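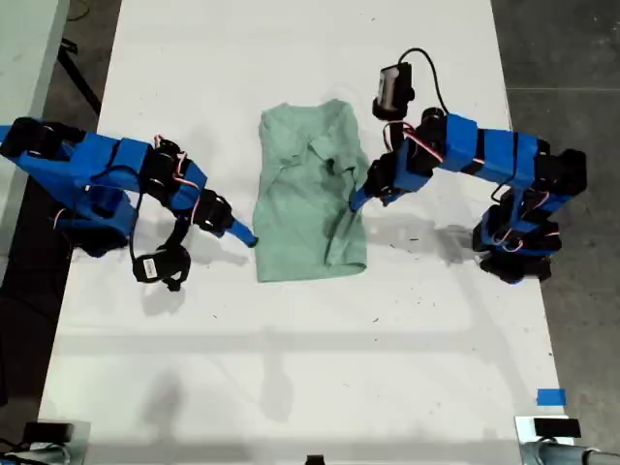

The collar is what gives it away, according to my sister-in-law, and she says you can fold the rest of a T-shirt like a pro but if the neck is wrinkled the whole stack looks slept in. I have been hearing this for months now and I'm finally asking people who know better than either of us.

How do you fold thin T-shirts so the collar stays flat?

Posted by drawerfull, March 2020

I fold on a plain white table because the bed is too soft and everything sinks. Most of my shirts are fine. It's the thin ones, the pale green and pale gray ones from Milline, that make me crazy. I get a rectangle, more or less, and the bottom hem comes out nice and straight, and then up at the top the neck is a mess. And if I pinch the side to tug it square, the fabric bunches up right where my fingers were and I've made it worse.

I've tried the thing where you lay it face down and bring the sides in. I've tried the fast one where you grab two spots and flip (I can do it maybe one time in five and then I'm so pleased with myself I mess up the next one). I own a folding board but it's too wide for my drawers, which are the narrow Lykkegaard kind, so everything has to be folded again anyway.

Is it the fabric? Is it me? I don't want to iron T-shirts. I will if I have to but I'd like to be talked out of it.

3 replies

mothballs_and_more

It's partly the fabric, so you can let yourself off the hook a little. Thin jersey has no body. A heavy shirt sort of remembers where you put it and a thin one just lies there and shows every place you touched it.

I worked two years in the stockroom of a clothing store in Cemthorpe and folded shirts until I saw them in my sleep, and the way we did it was neck first. Before you fold anything! Lay the shirt face down, put one hand flat on the back of the neck and the other flat on the hem, and pull them gently away from each other. Then smooth from the neck out toward each shoulder with the side of your hand. People start with the sleeves and by then the wrinkle is already trapped under there and you'll never get it out.

Then bring one side in to about the middle of the shoulder, sleeve folded back on itself. Same on the other side. Now check the collar again, because bringing the sides in pulls on it. Hem up to just under the collar, then in half if your drawer needs it.

And stop pinching. I mean it nicely – I did it too. When you want to move the fabric, lay your whole palm on it and slide. If you have to pick it up, get hold of both sides at the same height and lift them together, so the pull is even. One side held and the other side loose is how you get that fan of little folds.

For the narrow drawers, fold the sides in closer to the neck than you think you should. Ours had to fit a shelf that was too small for anything and we just let the sides overlap in the back. It makes a thicker packet but it stands up better.

tubesock

just roll them. never folded a shirt in my life and nobody has died

pinewood_laundry

I'd look at what happens before the table. I used to take everything out of the dryer in one armload, dump it in the basket and get to it after supper, and the collars on the bottom were set like that by then. These days I pull the thin shirts out first, while there's still some warmth in them, give each one a good snap by the shoulders and lay them flat on top of each other, not folded, only stacked. They can wait there as long as you like.

If a neck is already crumpled, wet your fingertips, run them around the ribbing, and press it with your hand for a few seconds. It won't look ironed but it will lie down. I have a little spray bottle from Wastach that I got for the houseplants and it does the same job, only don't overdo it or you'll be putting a damp shirt in the drawer.

I don't agree with mothballs about face down, by the way. I fold face up and then turn the packet over at the end, so I can see what the front of the collar is doing the whole time. Try both and see which one your hands like.

Also check whether the collar is stretched out. Lay the shirt down and look at the ribbing, and if it waves even when you've smoothed it, no folding is going to fix that. Mine got that way from hangers. I was pulling the hanger down through the neck instead of up from the bottom, for years, on every shirt I owned.

drawerfull

Okay, neck first made a difference right away on the gray ones! The green one is still being difficult and I think it may be the stretched ribbing, it waves exactly like you said. I do hang that one to dry. I'll try the wet fingers tonight and the overlapping sides for the Lykkegaard drawers.

Tubesock, I tried rolling once and they all unrolled when I opened the drawer.

tubesock

you need more shirts in the drawer then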